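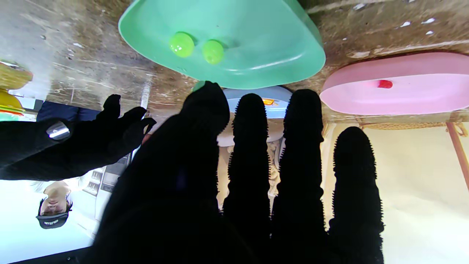

The sorting table from the wrist camera, mounted upside down. Two green balls in the mint bowl.

What the wrist camera bought us

I said in my last post that I would write up the camera comparison once the numbers had settled. They have, so these are my notes.

The task is sorting small objects into bowls and trays with a two-handed setup. We train the policy by imitation, from demonstrations driven by a person. Up to November everything ran from one overhead camera. It sees the whole table, but it loses the object as soon as a hand comes down over it, and that is when the policy most needs to know where the fingers are.

So we recorded a new set with wrist cameras added. The full set is 2,000 demonstrations. I trained one policy on all of it and another on a subset of 400, and did the same again with the wrist views removed. Everything else stayed fixed. Each policy was trained with 5 seeds, which took most of our machine time at Dirndale.

The 400-demonstration policy with wrist views did better than the full-set policy without them. I didn't expect that and reran it before telling anyone. The gap was widest on balls in a bowl, where the rim hides the contact point from overhead. On flat trays the two were close.

We don't rotate the wrist image. Santosh Nautiyal argued for flipping it upright before training, and I tried it on 2 seeds. It made no difference I could measure, so the raw view stays – it is harder on me than on the network when I go through recordings.

One problem is left. The wrist view picks up a lot of the room below the table, including whoever is standing there. I suspect the policy leans on some of that background. When we moved the table to the Podurau room, success dropped, and it dropped more for the wrist policies than for the overhead ones. Random crops helped a little. Masking everything past the table edge is next on my list.

The training configs are in the Plillau repository, under the wrist branch. The evaluation script still has a hardcoded path in it, so change that before you run it.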